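Cahier d'atelier, juin, coin cuisine

9 h 10. Bon, je m'y remets, parce que le plan de travail du coin est redevenu un dépotoir et que j'en ai marre de chercher les serviettes à chaque pause. Je note tout ici pour ceux qui passent après moi (et pour moi, vu que j'oublie).

Le grille-pain d'abord. Je l'ai débranché, retourné au-dessus de l'évier, secoué : une quantité de miettes assez honteuse. Le tiroir ramasse-miettes coince toujours à gauche, il faut le soulever un peu avant de tirer. Je l'ai remis contre le mur du fond, les fentes bien dégagées. Merci de ne rien poser dessus, même « juste deux minutes » !

Les serviettes ensuite. On avait commandé un carton de 300 chez Flanico, il en reste 87, j'ai compté pour le réassort. Elles sont fines, elles boivent mal, mais elles se plient bien. J'ai essayé deux rangements : debout dans un gobelet (elles s'affaissent, nul) et à plat en petit tas. Le petit tas gagne pour l'instant, à condition de le garder loin de l'évier. Si quelqu'un a une boîte de la bonne largeur, je prends. Le modèle Gindex qu'on avait repéré fait 17 cm, il nous en faudrait 22, donc non.

Le sac en papier : je le garde, il tient debout tout seul et les anses sont encore bonnes. Je pensais en faire le sac à papiers propres, à voir. Par contre les emballages plastiques, s'il vous plaît, poubelle directement. J'en ai jeté quatre ce matin et il en réapparaît toujours un.

11 h 40. Pause café, puis deuxième passage. Éponge sur tout le plan, le gris foncé marque énormément, la moindre goutte de calcaire se voit. Le produit Voyle laisse un voile (ha), je suis revenue au vinaigre dilué et c'est bien mieux.

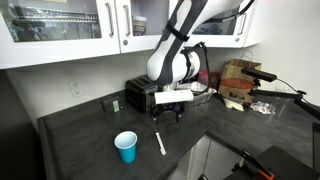 Le coin grille-pain, avec le sac, les serviettes et le gobelet bleu.

Reste à faire : trouver une place fixe au marqueur blanc, qui se balade entre le gobelet et le bord. Le pot du bureau serait plus logique. La petite boîte vert foncé peut rester à gauche près du mur, elle ne gêne pas.

À demander aussi : est-ce qu'on reprend des serviettes chez Flanico ou on teste celles d'Arkatov, plus épaisses mais vendues par gros cartons ? Je penche pour Arkatov. Réponse dans la marge, au crayon, merci.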